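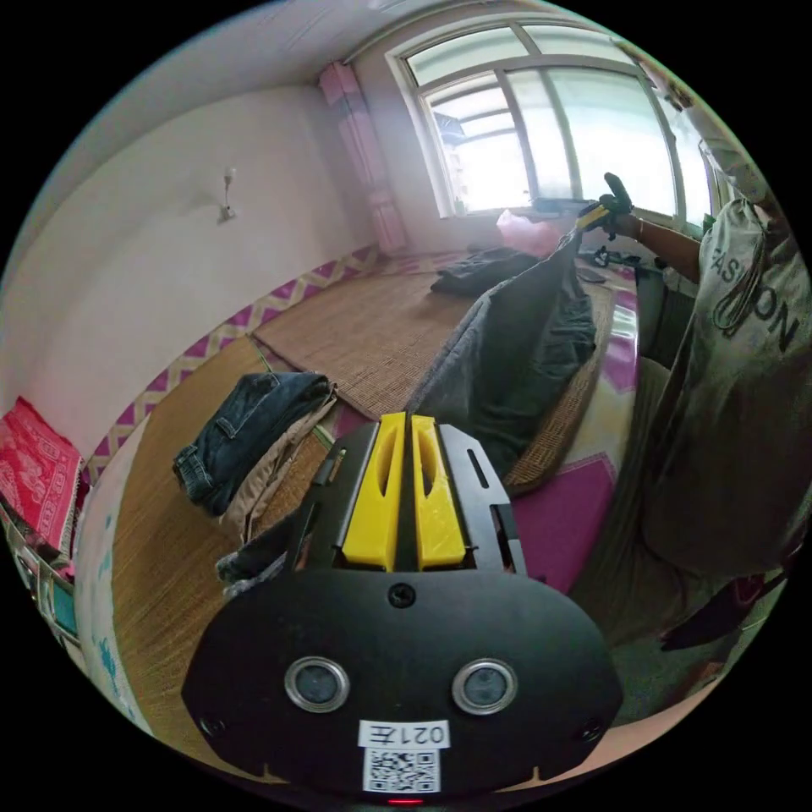

Semple Laundry Set, v0.7 -- Endunville Robotics Club

Student project, Endunville. Hand-held gripper recordings of clothes and bedding being handled in ordinary bedrooms. Maintained by Iona Skinner and Elibariki Athumani. Last edited 14 Aug 2026.

Contents

189 episodes from 43 sessions, all recorded in July. Each episode is one folder with video, gripper width and a task string. Garments include jeans, T-shirts and dark fabric items that the labelers could not agree on; these are tagged cloth_other.

Layout

episodes/ -- one folder per episode, numbered from 000
meta/tasks.csv -- task string, room code, operator code
meta/splits.json -- train and held-out lists, split by room
tools/check.py -- reports missing files and timestamp gaps

Recording notes

Yellow fingers, black housing. The label on the housing reads mirrored in the video. Do not flip the images to fix it; the width and pose logs match the video as stored.
Window light washes out the view outside in some rooms. Exposure was left on auto.
A second person may be in view holding the fabric. Faces are not included in the release.
Beds with woven mats and beds with patterned sheets are both present. See the surface column.

Known problems

Episodes 112 to 118 have no width log. The Kamer loader skips them with a warning.
Task strings are not consistent -- "fold jeans" and "fold pants" mean the same task.

Use

Class and club work only. For the Vemov arm, resample to 10 Hz before training. Send label corrections to Elibariki as a patch against meta/tasks.csv.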